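Heels, then. Again

Quick one this month, the stock count has eaten everything.

Block heels are back in at Gencombe and the Murngate shop, 61 styles between them, and before anyone writes in, yes we still have kittens. Fewer than last February. The stiletto shelf is down to 2 pairs, both black, both small.

What's selling: mid height, square-ish, heel set well under the foot. Prelta did a run of 700 in tan and oxblood and the tan went first, which suprised me. Nomura have gone lower and wider. Comfy, bit clumpy with a long skirt. Try before you decide.

Repairs. Please bring heels in BEFORE the top piece has worn through to the block. Takes minutes at that stage. Leave it and we're rebuilding the thing, and you pay for it. Both shops do it, mornings best.

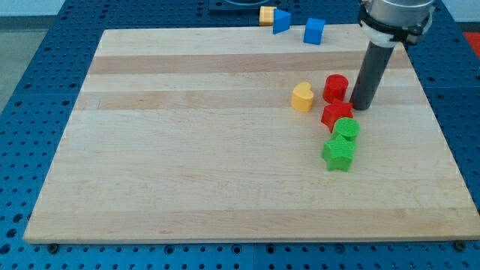

Stacked heels get asked about most. Layers, glued, then shaped and finished so the lines show round the side. Proper ones are leather, cheaper ones are a printed wrap over plastic. Lines shouldn't match too perfectly, a real stack varies a bit in colour, same as the glued strips in that wooden board, where a couple come out darker than the rest. Ask us if you're not sure wich you've got.

Next month: laces, and the boot list.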